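**Stutier hardwax oil, satin, for tabletops and counters**

We've been putting Stutier on tables since the shop opened and it still makes us happy every time we open a can. It goes on with a plain cotton rag, smells faintly of orange peel, and leaves wood feeling like wood (run your palm across it and you'll know what we mean!).

It comes in two sizes, the 757 ml can and a little tester tin. One can covers up to 1000 square inches of thirsty end grain, and a good deal more on flat boards. Item number 3817 is the clear version. If you want to hold back the yellowing on maple, ash or birch, ask for Stutier Pale, which has a touch of white pigment in it.

**Putting it on**

Sand to 150 grit and stop there. Going finer closes up the surface and the oil just sits on top, sulking. Vacuum, wipe with a damp cloth, let the grain stand up, then give it one light pass by hand. Work a spoonful of oil into a patch as big as a dinner plate, wait ten minutes, and buff off every bit you can.

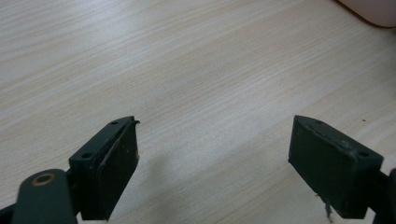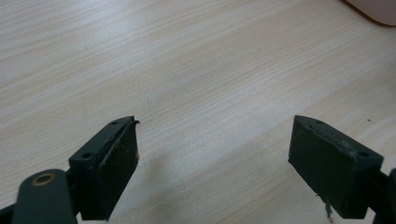

Second coat the next day, thinner than the first. On pale woods look along the grain from a low angle near a window before you walk away – shiny spots mean there's oil left to buff. The table can take plates after a day and hot mugs after a week.

Gaurav Goel, who runs our finishing bench, likes the white Visser pads for that last buff. The Andach ones are a bit softer and we like them for edges and table legs. Both are on the Vidwood supplies shelf, next to the tack cloths.

**Good to know**

- Lay used rags flat outdoors to dry, or soak them in water. Bunched-up oily rags can catch fire by themselves.
- Stir, don't shake. The satin agent settles at the bottom.
- Scratches can be fixed on the spot: sand, oil, buff, done.
- Keep the can above freezing.

The bigger can is back on the shelf in June, and tester tins are in now.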